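Ticket 3025: Clusadine export stops at record 2000
Opened 26/11/2020

The Isby survey exports fine up to record 2000, then Clusadine closes with error 139. Nothing is written to the log. Same result on two computers.

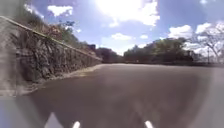 Trosent support: Which version are you on, and is the export folder on a network drive?

Version 2, the September update. The folder is on a network drive. I moved it to the local disk and got the same error.

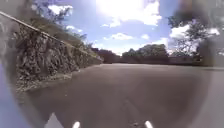

Road with stone wall, Isby

Turned off "Include notes" and ran it again. The export finished. 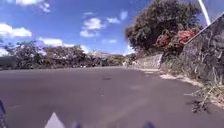
With notes back on, it fails at the same record. That note has a tab in it. 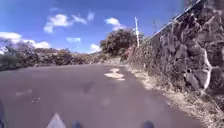

Deleted the tab and the full export went through. Please leave this open until there is a fix.

Related tickets
Export folder not found
Notes missing after September update
Error 139 on startup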